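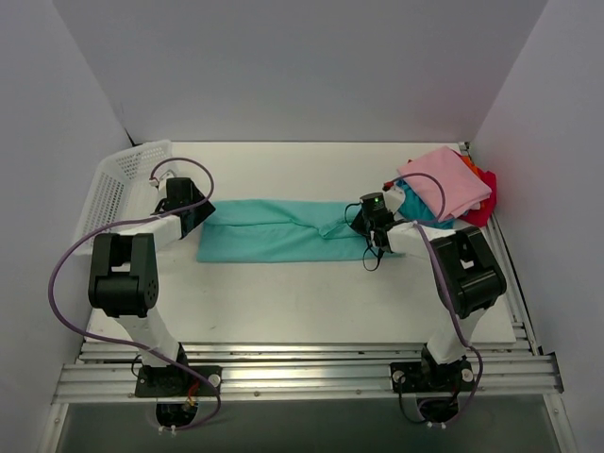
The woman who runs the soup counter at Grinness market would like it known that she has nothing against blenders. "I own one," she says. "It lives under the sink, where it can think about what it's done."

Her complaint is with smooth soup. She sells 115 bowls on a good Saturday, all of them lumpy, and has done so for seven years from the same corner of Zerncombe. The leek and barley goes first. The beetroot goes last — "People say they love beetroot. They love it in other people's lunches."

I ask for the secret of the barley and get a sigh. "Salt the leeks early and leave them alone. Low heat, lid on, 340 grams of barley to the big pot. Then go and do something else, which is the part customers find hardest."

She doesn't hold with stock cubes, apart from the three she keeps in her apron. They are for emergencies, and she declines to say how often those come up.

In June the menu shrinks to cold cucumber and a pea soup she describes as "mostly peas". A regular has been asking for gazpacho. She has made it once, at home, and ate it with a fork.

"He said was it meant to be like that," she says, wiping down the ladle. "I told him the bread was extra."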